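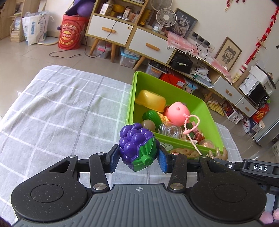 Photo: Nima Sharifi

Finger creep on the handheld gripper, second unit

nimbus_nima
Posting this in Faults because I'm out of ideas. I've been doing toy pickups with the handheld, stuff going in and out of the green toy box, and the grip has started letting go by itself. I squeeze, the blue pads close up nicely on the grapes, and then somewhere in the carry I feel a little give and the grapes are on the tile. It happened 11 times yesterday. The first unit went through 1,444 grabs without doing this once, so I'm pretty sure it isn't me!

What I've tried so far: wiped the pads with a damp cloth, snugged the pivots under the silver caps, restarted the logger. No change.

ojars_l
Pads. It's always the pads. Soft toy plastic leaves a film on them and a damp cloth just moves it around. Use alcohol, let it dry, try again.

bognarb
Not so sure, Ojārs. Slick pads and you get the thing sliding down between the fingers. Nima says she feels a give in the hand, and to me that's the linkage backing off. We had one do this at the Plalville shop and it was a worn pin on one side. You could rock that finger with your thumb.

Nima, hold it closed on something hard (a wood block, whatever) and push each finger sideways. Same play on both?

nimbus_nima
OK went and did both. Alcohol first: dropped the grapes 3 times in 12 tries, so maybe a bit better? Then the wood block. Left finger is solid. Right one moves, and there's a tiny click when it does.

bognarb
There's your pin.

ojars_l
Or a pad that's coming unglued and clicking on its backing. I'd still peel the right one up and look before taking the linkage apart. Those clips are miserable to get back on.

reka.v
Can I be the boring one for a second. Please stop using it until you've looked. If a pin is on its way out, the finger can snap over when you squeeze hard, and I have the blood blister to prove it. Also check what your log says for the drops. Mine kept recording "closed" the whole way to the floor, and I had to throw out a full day of grabs.

nimbus_nima
Ugh, Réka, you're right. Just pulled yesterday's log and every single drop is marked as a good hold. So that's a day gone.

ojars_l
I wouldn't toss the day. Tag the drops and keep the rest.

reka.v
I would. If the finger was loose, the opening width is off on the good ones too.

nimbus_nima
Update: pad is glued down fine, sorry Ojārs. Took the right side apart and the pin has a groove worn in it that I can catch a fingernail on. I've asked Hanora for a new pair and the unit's in a drawer until they show up. Still haven't decided about the data.

bognarb
Change both sides while you're in there. And keep the old one, I'd like a look at that groove.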